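3.2 Where the rack ended up

I'll admit I went into this part of the study thinking the dish rack would be the boring bit. We'd spent most of August arguing over plates (Gosselin or Gerby, flat rim or raised rim) and I figured any rack would do. Then Morfudd Gittins sat down with our 300 kitchen diaries and found people complaining about their racks on almost every page! Plates that lean too far, plates that slide forward, racks that creep toward the sink. So we gave the rack its own section, and I'm glad we did.

We settled on a small wooden one with dowels, pretty much what my grandmother had by her sink. Before anyone set a plate in it we covered the table in cardboard and taped it off into a grid, so that Khurram Jatoi could write down a rack position as a square and not as "kind of near the back." I can't tell you how much easier that made the coding.

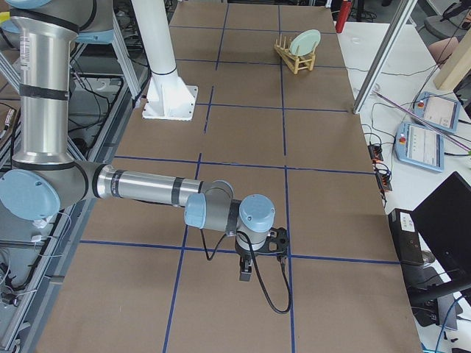
Figure 4. Dish rack at the far end of the taped table, holding one mint-green plate.

The single-plate layout in Figure 4 is the one I keep coming back to. With a full rack the plates prop each other up, more or less, and you learn very little about the slots. With one plate you get to see how it wants to lean all by itself. Amparo Villanueva scored the lean for 29 placements, and Ming-te Leung scored them again without looking at her sheet. They disagreed on 2, both of them plates set in an end slot, and we talked those over until we had a score everyone could live with.

The end slots deserve more attention than we gave them (Gwion Edwards has been saying so from the start, and he'll enjoy reading this). People in the diaries fill them last and empty them first, and we come back to that habit in Section 4.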